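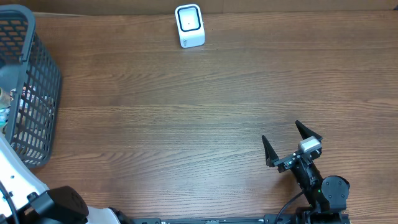
Oiling vs. hard varnish on a kitchen table – talk me down (or up)

Forum: Wood Care and Finishing
Page 1 of 1

mapleandmoss
Joined in October

Hello everyone! I've been reading along for a good while and have finally worked up the nerve to post. We moved to Mellor in the spring, and after a long stretch of eating off a card table we bought a big old kitchen table from a couple who were downsizing. They let it go with four chairs and a very nice fruit bowl I didn't ask for. The old finish is worn out where people sat, so I've stripped it and sanded it, and now I'm stuck.

My mother oiled everything in her house twice a year, and I can still smell it when I think of her kitchen. My husband wants a hard varnish so he can set down a coffee mug and forget it exists. We have three kids and every one of them paints at the table. I'd love to hear what you all live with, especially if you've had it for a few years and have had time to regret it.

slowgrain
2790 posts

Welcome! Oil, oil, oil. I know that's what I always say (the regulars here can go ahead and roll their eyes) but a kitchen table is going to get hurt no matter what you put on it, and the question is how you'd like to fix it when it does. With oil, you rub the sore spot with fine paper, wipe on a little more, and have supper on it the next evening. I use Uton, the plain one in the short can, and I've had the same table going through two moves and a very determined cat.

Thin coats, and wipe off more than you think you should. If it feels sticky in the morning you left too much on. And please lay your rags out flat outside to dry before you throw them away, because wadded up they can heat up on their own and catch fire. I say it in every thread and I'll go on saying it.

Benchwarmer_Lou
1302 posts

I'm going to disagree with my old friend up there, as I usually do. Oil is lovely for people who like oiling. Three kids who paint? Varnish it and enjoy your life. I put Olunine satin on ours, thinned for the first coat and then two more straight from the can, with a light sanding in between. I've wiped off glue, beet juice and a whole bottle of washable ink that was less washable than promised.

Satin is the thing, though. Gloss shows every crumb and every elbow, and if you get afternoon sun in that room you'll be squinting through your soup.

slowgrain
2790 posts

And when it does scratch, Lou? A deep one, right through?

Benchwarmer_Lou
1302 posts

Then I put a placemat over it like a civilized person.

teacup_tuesday
88 posts

Can I put in a word for wax? I know, I know. But I have an old table that belonged to my aunt, and I use the Flurkora paste on it, and the feel of it under your hands is just something else. It does mark if you leave a wet glass, so we have coasters in every drawer and I've become the kind of person who slides one under a guest's cup while they're still talking. I wouldn't do it with small kids, I suppose. Maybe I'm just here to say hello to another table person!

slowgrain
2790 posts

Wax over oil is a nice way to go. Wax alone on a kitchen table is a part-time job, and I say that with love.

Old_Hinge
412 posts

One thing that hasn't come up yet is the underside. Whatever you choose, give the bottom a coat too. I did a beautiful job on the top of mine and left the bottom bare, and by the second winter there was a cup in it you could have floated a pea across. Some folks say it makes no difference at all, and they may have better luck than I do – but it's one extra evening, and you can be as sloppy as you like down there.

Also, do you have an offcut, or a leaf you could spare? Try both finishes on it and leave it on the counter for a couple of weeks. Put mugs on it. Let the kids have at it.

mapleandmoss
Joined in October

Oh, you're all so kind, and I'm more torn than when I started. There is a leaf! It lives behind the pantry door and we've never once needed it. I'm going to tape it down the middle tonight and do Uton on one side and the satin Olunine on the other, and my husband and I can each defend our half.

Old_Hinge, I hadn't given the underside a single thought. I crawled under there just now and found chewing gum that must be older than I am, so that will have to come off first. Is a putty knife all right for that, or will I gouge it?

Old_Hinge
412 posts

Put a bag of ice on it for ten minutes, then a plastic scraper. Pops right off, mostly.

Benchwarmer_Lou
1302 posts

Ice works. Stir the satin well before you start, and don't shake the can or you'll be brushing out bubbles all night. Report back on the beet juice test, please.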